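Home Shop Notes Gallery Fabrics Repairs Contact

Search this site Enter keyword Go

Fabric Table Gallery: Prints, Strips and Trim

October 22, 2026
By the Haberkorn workroom

The gallery this month covers the fabric table in the Bolton workroom. We cleared out the back shelves in April and have been sorting what came off them ever since. Most of it is short lengths: ends of bolts, leftover lining, and trim that was cut for a job and never sewn on. The longer pieces have gone to the front of the shop and are sold by the yard.

Everything gets the same treatment. A piece is laid out flat, measured, checked for holes and fading, and folded with a paper tag pinned to one corner. The tag gives the length, the width and the shelf. Anything under 2 yards goes in the remnant bins. Strips and bindings are kept apart from the wide goods because they tangle.

Click a heading to go to the notes for that group.

Prints and strips

Black fabric strip with the pink and bright sky blue print. Long dark strips like this are sorted by length before they are tagged.

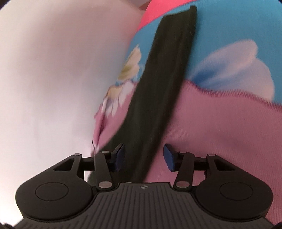

Haberkorn workroom

The prints are the hardest group to keep in order. Pink and blue together could go on the pink shelf or the blue shelf, and for years it depended on who was folding. We now file a print under whichever color comes first on the tag. If you are looking for a two-color print and don't find it, check the other shelf before you ask at the counter.

Black strips are useful for edging a bright print. They hide wear along a hem and make a plain border for a cushion or a table cover. Press the strip before you pin it. A strip that has been rolled for a long time will hold its curve, and the seam will pull.

Working order for the strips:

Lay the strip out at full length without stretching it.
Trim frayed ends square.
Measure twice and write the shorter figure on the tag.
Roll from the tagged end and close with one pin.

Wide goods

The Aklow cottons are on the two lower shelves. They are mostly solids, and they wash well. Expect some shrinkage the first time and cut after washing if the fit matters.

The Vondetti prints are on the shelf above. We have not been able to reorder the older ones, so what is on the shelf is all there is. Pattern 2515 is the one people ask for most. There are a few short lengths left, none of them long enough for curtains.

Off-white lining is kept on the roll by the door. It is 38 inches wide and we cut it to order. There is no minimum.

Remnant bins

We tagged 200 remnants for the bins and there are more to come. Prices are on the tags. Pieces with a flaw have a second pin next to the tag, and the flaw is marked with a thread so you can cut around it. Remnants are sold as they are and can't be returned.

Please refold what you unfold, and leave the pins in. If a tag has come off, bring the piece to the counter and we will measure it again.

The next gallery will have the buttons and zippers, which are still in boxes under the cutting table.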